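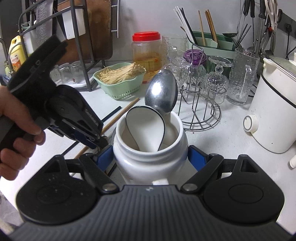 Figure 7.1 Two hand-held grippers at a kitchen counter. The blue pads of one gripper hold a white ceramic jar with two spoons standing in it.

Chapter 7
Planning and Paying for Equipment

After reading this chapter, you should be able to:
write a short needs statement before you contact a supplier
separate the purchase price from the cost of ownership
prepare a first-year budget for a small set of grippers
decide which parts to keep in stock from the first day

7.1 Start with the task

In the last chapter we looked at how a gripper closes on an object and how the shape of the finger changes the contact. Now we come to a question which many engineering students meet only in their first job: how much money to ask for, and for what.

The usual mistake is to begin with the catalog. A catalog is arranged by product, but your work is arranged by task. Look again at Figure 7.1. The jar is ceramic, with a rounded shoulder and a wide open mouth. A buyer who wants this kind of object to be handled must ask how wide the fingers should open, how soft the pads should be, and how much weight the hand or the arm must carry. The same counter has glass, plastic, and metal objects on it, and each of them may give a different answer.

A needs statement puts these answers on one page. It names the heaviest object, the most slippery object, and the object that is most expensive to break. It also says how many hours in a week the equipment will be used. It does not name any brand or model.

7.2 The case of Zelness

Through this chapter we will follow one company. Zelness is a small firm which develops automation for home kitchens. In January, its equipment planner, Dennis Hartley, was asked to prepare a budget for hand-held grippers and their spare parts. He received offers from two suppliers, Lalex and Fothergill.

The offer from Lalex was lower for each unit, but the finger pads were sold only in packs of 16. Fothergill asked for a higher price and included one set of pads with every gripper. Hartley could not compare the two offers directly, so he wrote both of them again in the same form: price of units, price of pads for one year, delivery, training, and repair. In this form the first-year total from Fothergill was $1,832. The total from Lalex was $250 higher, although its unit price had looked better at first.

This result should not be taken as a general rule. If Zelness had planned to use the grippers for only a few weeks, the pads would have mattered much less – and the cheaper unit could have been the right choice.

7.3 Two kinds of cost

We call the money paid once the purchase cost. It includes the units, the delivery, and any table or mounting that must be bought together with them. The money paid again and again is the running cost. Pads, screws, and pivot pins belong here, and also the working time of the person who replaces them.

Broken test objects are a running cost too. Students often forget this line. A project with ceramic and glass should have a small amount for replacement dishes, and it should be written in the budget openly, under its own name.

Before you continue

Choose one counter or table where you work or live. Write a needs statement for a gripper that must handle five objects from it. Keep your page, as you will add prices to it in Section 7.5, where we discuss the Urar worksheet for comparing offers.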